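Ivus Docs > Cell Guides > Troubleshooting > Gripper

Print this page | E-mail this page

Search guides Enter keyword Go

Fixing a Gear That Slips in the Fingers Before Placement

This guide covers the gear assembly task on the Ivus two-arm cell with soft-pad fingers. Use it when the log shows fault 16, "grip position lost," or when the arm presses a gear against its pin and the gear will not go down.

On our Kurkitz cell the fault stopped the run at cycle 2,296. The gear had tilted in the fingers, the bore missed the pin, and the arm kept pushing until the force limit tripped. Worn finger pads were the cause. The same thing can bend a pin, so don't just clear the fault and restart.

Before you start

Press the stop button and wait for both arms to hold. Keep your hands away from the fingers until the pendant shows the drives are off – a closed gripper can still open when power returns.

Steps

1. Take the gear out of the fingers by hand, using the manual release. Check the teeth for burrs and set it aside if you find any.

2. Look at both pads. Loose fibers along the top edge are an early sign of wear. Replace the pads as a pair if the edge has lifted or if you can see red plastic through the pad.

3. Wipe the pads with a dry, lint-free cloth. Do not use oil or solvent.

4. Open the Prosser grip panel and write down the closing force. Set it back to level 9 if someone has raised it. More force on a worn pad makes the tilt worse.

5. Check each pin on the plate with a square. Change any pin that leans.

6. Turn the drives on and jog one gear over the plate at slow speed. Stop with the gear above the surface and check that it sits evenly between the pads. 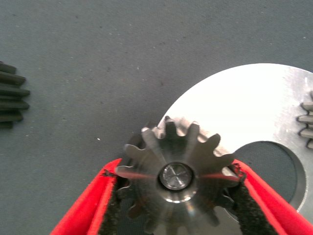
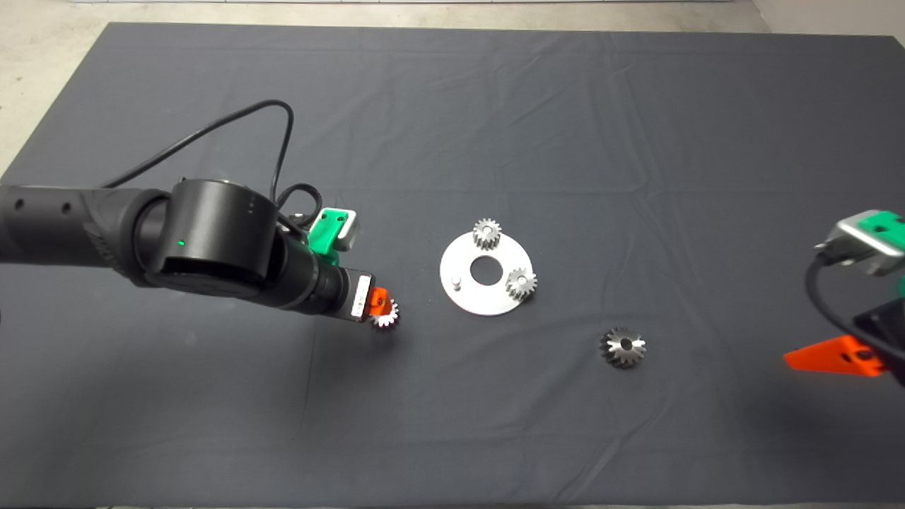
7. Lower the gear onto the pin in single steps. If it binds, back off and run the Kuver wrist calibration before you try again.

8. Run 500 cycles at half speed. Go back to full speed only if fault 16 stays clear – one repeat means the pads or the calibration need another look.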